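Kirkbridge Robotics Club: progress report to the Hattar Fund
Reporting period two
2019-06-18
Prepared by Noemi Greco, project lead

1. Work completed

The student team has continued with the cloth handling task set out in the grant application. The arm is driven by a student operator, and each attempt is recorded so that the control program (Clandine) can be trained on it later. In this period 183 attempts were recorded, of which 56 were rejected on review. The main grounds for rejection were a missed first grasp and a dropped fold during the lift.

Eleven students are now cleared to operate the arm without supervision. Elie Rawashdeh has rewritten the operator checklist, and the new version has been in use for the second half of the period.

2. Grasping

Thin printed cotton remains harder to pick up than towelling. The fingers tend to close on two layers where one is wanted. The team has changed the approach angle and reduced the closing speed. Rejections were lower after the change, but the two halves of the period used different fabrics and the figures should not be compared directly.

Camera placement is still under review. At close range the view of the cloth is soft, and the fold to be gripped can be hard to judge.

Wrist camera views, printed fabrics: 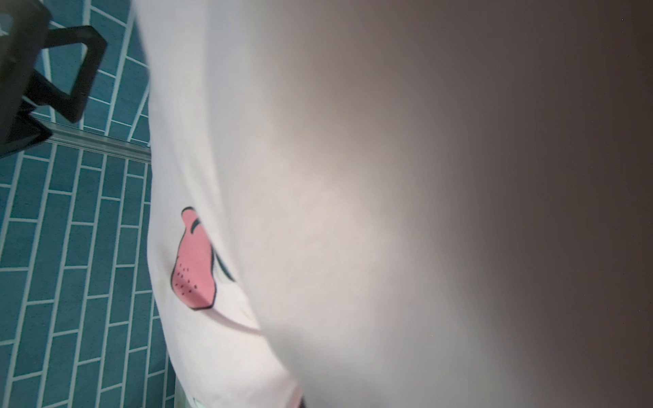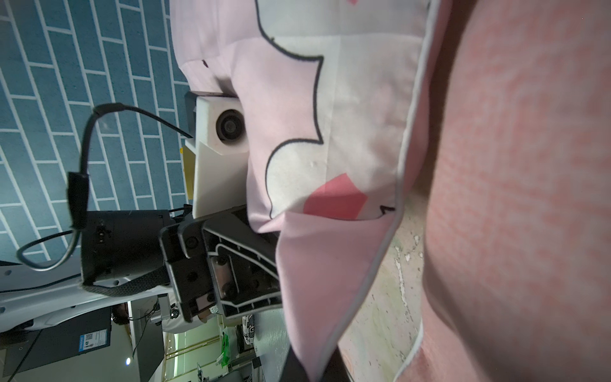

Cable routing at the wrist will be checked before every session from now on. One session was lost in this period to a loose connector.

3. Spending

The replacement finger pads and a second set of test fabrics have been bought from Jetwood within budget. The spare camera has not been ordered. We ask that this line be carried over.

4. Next period

Training on the accepted recordings will begin in September. A short test on fabrics not used in the recordings will follow, and its results will be given in the next report.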